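Home | Notebook | Rota | Stores | Search

October 19, 2020 – door cell, Sanside workshop

Sim work all morning, panelled door again, dark stain. 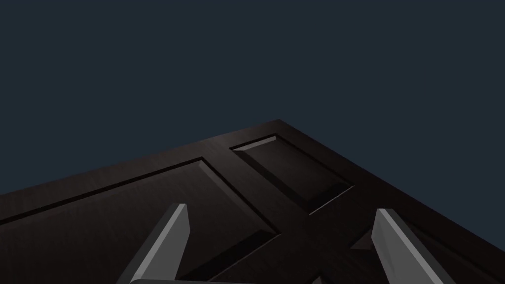

Farzad wants the approach re-run with the fingers wide before anyone talks about closing on a rail. Fine by me. The simulated door has no handle and no hinges, so it can't show us the thing that went wrong in September, when the real arm met a real handle and the handle lost.

Drullinetti order is 800 doors. Management's sheet says 1,000 by spring, a number that seems to have come from the same place as the new mugs.

Talked to Nesma El Khatib about the turning bench. She has flipped doors by hand for 13 years and her shoulder has kept a record. She's pleased to lose the lifting, less pleased that her new job title is "cell attendant". She asked what a cell attendant does. I said watches the arm. She said she already does that, and it doesn't get any quicker.

She also feels the face with her palm as each one goes over and pulls the ones with raised grain. That isn't written down anywhere, so the plan had it down as zero minutes. Have put it back in as an inspection step – with a stool.

To do:
- rerun approach, slower, log to Tosine folder
- ask Oprea about softer finger pads (again)
- batch of 100 on the old bench, Nesma to mark rejects in chalk
- find another word for attendant

Farzad has the cell key until Thursday.

2 comments | 0 shares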